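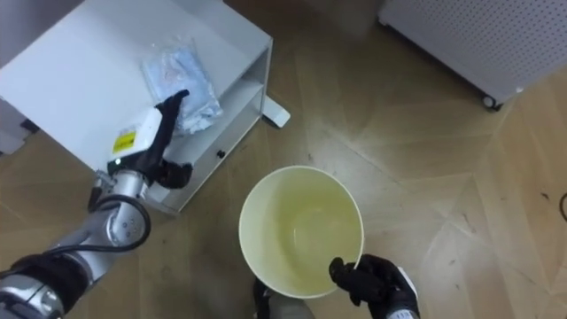 Bedside cabinet

A bedside cabinet, also called a nightstand, is a small piece of furniture that stands next to a bed and holds whatever a sleeper likes to keep close. Many have a flat top, an open shelf and a drawer below it, often with a single round knob – a plain arrangement that has stayed popular for a very long time indeed.

Use

The top tends to gather all sorts of everyday bits and pieces, from reading glasses to a bag of folded cloths waiting to be put away. The open shelf suits books and slippers, while the drawer keeps smaller things out of sight. In compact bedrooms the cabinet often serves well away from the bed too, with a bucket or wastebasket on the floor nearby.

See also: Chest of drawers; Side table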